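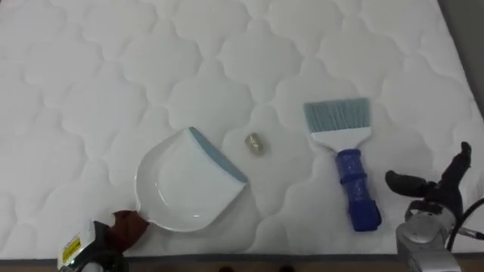 How do you get crumbs and grit off a quilted mattress without a vacuum?

Use a dustpan with a soft rubber edge and a dry hand brush, and work along the stitching first, then across the puffy parts. Press the lip of the pan down into the padding a little so stuff rolls in and doesn't slide underneath.

Posted in Bedrooms & Bedding

I should add some background! We moved into a rental in Gorkside in December and the vacuum hose has a split in it, so that's out until I get around to buying a new one. The mattress has that deep stitched pattern on top and every cracker crumb in the house ends up in the seams. Shaking it is hopeless, it's a queen and I can't even get it down the hallway. I got the short answer from my sister and it sort of works, but I still feel grit when I put the sheet back on. What am I missing?
posted by prelham_renter

Your sister's got it mostly right, but the brush matters more than the pan. I had a stiff one for years and all it did was flick things over to the other side of the bed (and up my sleeves). Get a soft one, the kind sold for drafting tables or car dashboards. I start at the pillow end and pull everything toward me in short strokes, 30 minutes tops if I'm being fussy, and I do the side border last. For whatever's left, wrap packing tape around your hand sticky side out and dab at the seams. Oh, and wash the pan first!! Mine lives next to the back door and I once put a nice gray smear right across the middle of a clean mattress. Dish soap, dry it all the way, then go.
posted by quiltline87

lint roller
posted by Solanki_B

Lint rollers are fine on the high spots but they skip right over the stitching, at least on mine. I'd go over it with the tape like quiltline87 said, then put a zip cover on it. Mine was 18 bucks at Donata, and now I just pull it off and shake it out on the porch. Check the depth before you buy, the first one I got was too shallow and popped off at the corners every night.
posted by porchlight300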